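Living with a marble table

A stone tabletop had been on my list for years, and last July I finally bought one, secondhand, from a couple moving out of a house in Rudthorpe. These are my notes after a year of eating, working and rolling dough on it. 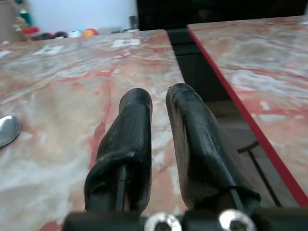
Why pink

I went looking for white. Every white top I saw was either far over my budget or had a crack running in from a corner. The pink and white one had been listed for 6 weeks and the price had dropped twice. I think the color put people off. In the listing it looked like something from a hotel bathroom, and I nearly skipped it for the same reason.

In a room with north light it is much quieter than I expected. In the evening, under a warm bulb, the pink comes up a bit. I stopped noticing it by the second month, except when I put something red down on it.

Getting it home

The top and the base came apart, which I had not asked about and should have. Stone has to travel on its edge, standing up, the way glass does. Laid flat in a van it can snap under its own weight when you hit a pothole. I hired two movers from Demard, who brought a wooden A-frame and a pile of blankets, and it took them less time to get it up the stairs than it took me to find parking for them.

The old floor in my kitchen slopes toward the window. I had to shim two of the legs. If you have a floor like mine, do the leveling before the top goes on. I did it after, with a car jack and a scrap of carpet, and I would not do that again.

Sealing

The sellers did not know if it had ever been sealed. The test is easy: put a spoonful of water on the stone, wait ten minutes, wipe it off, and see if it leaves a dark patch. Mine left a dark patch.

I used a sealer from the Rizzi hardware shop near the train station. It goes on with a cloth, sits for a few minutes, and then you buff off whatever has not soaked in. Don't let it dry on the surface. I missed a strip along one side and it dried to a sticky haze, and I had to put more sealer on top to soften it before it would wipe away. Two coats, a day apart. I plan to do one coat a year from now on.

Sealer slows down stains. It does nothing about acid, and this was the part I had misunderstood. Lemon juice, vinegar, wine and tomato all react with the stone itself and leave a dull mark where the polish used to be. Those marks are called etches, and you can't clean them off. You either polish them out or live with them.

The damage so far

One ring from a glass of white wine, found the next morning.

A scatter of small dull spots where I squeezed limes without a board. I knew better by then.

A chip on the underside of the edge that was there when I bought it. You can feel it with your thumb if you are sitting in the right chair.

A yellowish patch from olive oil, which I got out. I mixed baking soda with water to a thick paste, spread it over the patch, covered it with plastic wrap and left it for a day. The first round took out most of it and the second took out the rest.

I looked into having the whole top repolished. A stone workshop in Vikulbridge quoted me more than I had paid for the table, so the wine ring is staying. It only shows when you look across the table toward the window.

Day to day

I wipe it with warm water and one drop of dish soap, then dry it with a towel. Drying matters more than I thought, as our water is hard and leaves spots. I threw out the kitchen spray, which had citric acid in it. Check the back of the bottle if you own one.

Hot pans go on a trivet. People will tell you marble can take the heat, and it mostly can, but a sudden change in temperature can crack it and I don't want to find out where the limit is.

It is cold. In winter I put a wool blanket under my forearms when I work at it in the morning. In summer that same cold is the best thing about it, and pastry behaves itself for once. I roll straight onto the stone with a little flour and scrape it clean with a plastic scraper — metal leaves gray lines.

It is also loud. A fork dropped on it at 9 at night sounds like an accident. Cork coasters and felt pads under the fruit bowl have helped.

Next on the list is the base, which has started to wobble at one joint. I have the glue and the clamps, but the top has to come off first, so that will wait until I can get someone to help me lift it.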